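Notebook > Tour prep > Bikes > November

November, workbench notes, mostly for me but the rest of you riding to Predmont should read the bit about spokes.

Started at 7 in the evening with coffee and the long list. Rear wheel first, racks after, and the route if my eyes held out.

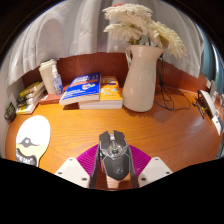
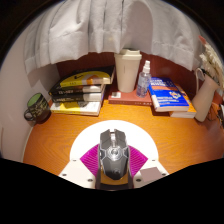
The wooden desk, curtain behind.

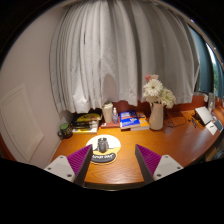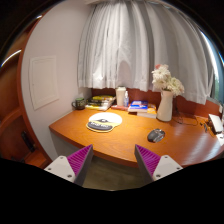

So, the rear wheel. It's been ticking ever since the gravel stretch out of Loltthorpe, and I'd been blaming the bottom bracket (sorry, bottom bracket). Two spokes on the drive side were so slack I could wiggle them with a fingertip! Brought them up a quarter turn at a time, then chased the wobble for most of an hour. It runs true enough now that I can't see daylight change at the brake pad. Please check yours, squeeze them in pairs and listen for the dull one.

Tires next. I had the rear at 80 psi last trip and it beat me up on the chip seal, so I'm going down to 70 with the bags on and we'll see how it rolls. Front a bit softer than that, haven't picked a number.

The Draloso rack still doesn't sit level. The left stay wants to foul the fender eyelet and I've run out of the thin washers. I filed the eyelet a little, put a longer bolt through, blue threadlocker, done for now. Loaded it with the tent and both water bags and rode up and down the alley looking like an idiot. Some sway when standing on the pedals, none when seated. Could be the bags and not the rack, must try it with the tent crosswise.

Route: I still like going over by Aydoğan even with the extra climbing. The valley road has no shoulder and the trucks are awful in the morning. There's about 2 hours of nothing between the last store and the campground, so fill everything at the store, bottles too.

To buy: thin washers, chain lube, spare cleat bolts, another tube. Still need to look at the front brake cable, it's fraying right at the anchor bolt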